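November, afternoon into evening. Bathroom corner, continuing from Rajitha's pages.

Spent most of the day on glare, when I'd planned to spend it on cleaning. Rajitha Akanda left me a list last week and the first thing on it was "decide how we look at the shiny stuff before we say anything about how clean it is," so I finally did that. She's right, too. We've got a whole page of Murnodent results from before the break where I wrote "slight film" over and over and I have no idea now if it was film or just the ceiling lights coming back at me.

The beige streaky surface is the worst for it. I like the look of it (Magnus Yule calls it wood, Rozália calls it marble, and I've given up and write "the streaky one" on the labels), but the pattern is exactly the sort of soft tan and gray that swallows a smear. Then you put the clear sheet on top and you've got two shiny things reflecting the same lights, and the sheet itself just about vanishes. I leaned my elbow on it before lunch without knowing it was there. No harm done, one elbow print, which I logged under Murnodent as a freebie.

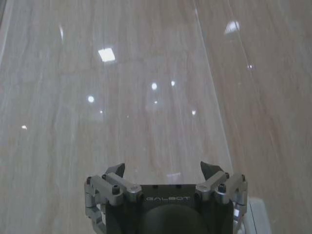
*Clear sheet on the streaky surface, lights on. Follow the bright line to find the edge.*

What I've worked out so far about finding the sheet: forget the middle, go for the edge. It shows up as a thin bright line if you stand in the right spot, and it's a lot easier to see than any change in color. The covered side does look a bit milkier than the bare side, but only a bit, and I wouldn't want to swear to it on a dark afternoon. That milkiness is a nuisance by the way! It's just what a thin coat of dried cleaner looks like. So from now on, anyone scoring haze needs to write down whether they were looking through the sheet or straight at the surface. I've added a column. It's narrow, sorry.

The square white reflection is handy, though. Where it falls, the edges of the square come back crisp, and my plan is to use that as the check – wipe, let it dry, look at the edges of the square, and if they've gone soft there's something on there. Much better than me squinting and guessing. The little round ones are too small to tell you anything and mostly get in the way.

Things to sort out before the next round:

- Tape on the underside of the sheet, one corner only, so we stop leaning on it. Low-tack, please, I spent 10 minutes getting the last lot of glue off.
- Same cloth for both products. I used the blue one for Murnodent and the gray one for Dutulness, so that comparison is no good and I've crossed it out.
- Ask Snædís Mogensen if she still has the spare sheet. Ours has had a hard life.
- Batch 203 of Dutulness is nearly gone. Label on the new bottle, not on the lid, lids wander.

Moved over to the toilet after coffee. It's a completely different job. All white and all curves, so there's no pattern hiding anything, but the light slides around as you move your head and you never get a nice square edge to check against. There's a bright patch on the inner side of the bowl that I kept taking for a spot I'd missed. The seam near the rim is what I'd worry about in a real house, cleaner sits in there. I want a go at it with the small brush, 2 passes, and then a dry cloth folded over a fingernail.
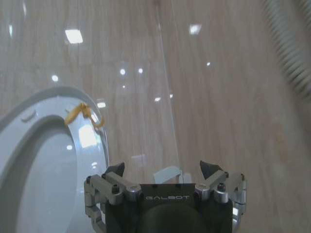
*Toilet, seat and rim. Yellow-orange curl on the upper rim, bright patch inside the bowl.*

For the loose bits I'd say the color is doing us a favor. That yellow-orange curl jumps out against the white from the doorway. Put the same thing on the streaky surface and I think you'd have to hunt for it, and I'd like to try that properly with something paler as well. Telmo Pacheco says pale bits on a pale rim will be the hard case and I believe him. He also says I should pick up everything dry before any product goes near it, which I do at home and somehow never wrote down here. Written down now: dry bits first, then spray, then wipe.

Mixed the new Dutulness at 70 ml to the bucket, same as before. Didn't use it. Bucket is covered and under the sink, with my initials on it, please don't tip it out.

Rozália Bíró wants the haze sheet typed up for the Edivley people. I'll do it once the crossed-out rows have been redone with the one cloth.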